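Fullora Hand Grippers - Your Questions Answered

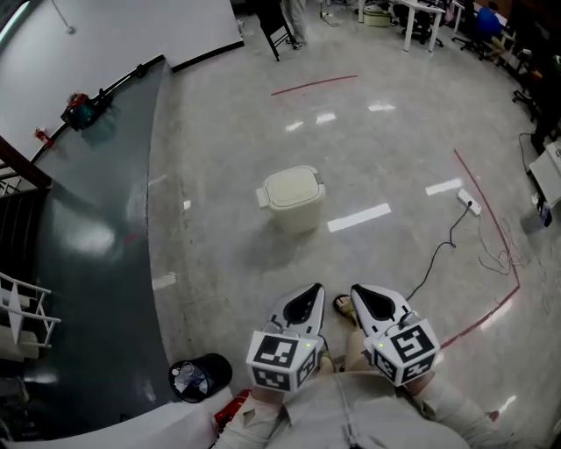
A pair of Fullora grippers in use, one in each hand.

What comes in the kit?
Two hand-held grippers, each with its marker block, plus a carry case and our printed starter guide, which Wanpen Duangkaew wrote and is always happy to hear about!

Do I need a robot to get started?
No, and plenty of our customers don't have one yet. You can record tasks by hand first and bring in the arm when you're ready.

How long can I borrow a trial kit?
Five weeks. If you need a little longer, just write to Chia-jung Huang before it's due back - she's very good about these things.

Can several people share one kit?
Oh, certainly. We do ask that each person run through the 40-minute setup lesson once, even the folks who have used something like it before.

When will the Harkalen mount be ready?
We're hoping for September, and we'll update this page as soon as we know more.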